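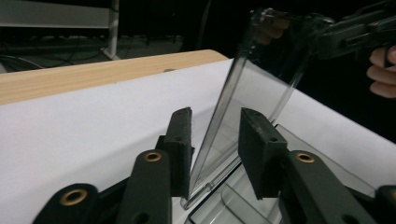 Caron is recruiting participants for a paid listening study on speech privacy in shared offices. The study runs at our Vadlow site and compares how well spoken sentences can be understood across a desk divider at three background noise levels. Dividers differ in height, thickness and material; the clear plastic type, tall and see-through like the panel in the photo, is one of those under test. Participants sit at a desk, listen to recorded sentences and type what they understood.

Requirements: age 18 or over, native or fluent English, no known hearing loss, no use of hearing aids. A short hearing check is given on arrival. Anyone who took part in the Wusness pilot is not eligible.

Sessions: two visits of 90 minutes each, at least 8 days apart. Sessions continue until September. We need 157 participants in total.

Payment: $40 per visit, paid by bank transfer after the second visit. Parking is free in Lot C.

To apply, register through Podia under study number 664 and select two time slots. Registration opens Wed 9 May. Applicants receive a reply by email within five working days.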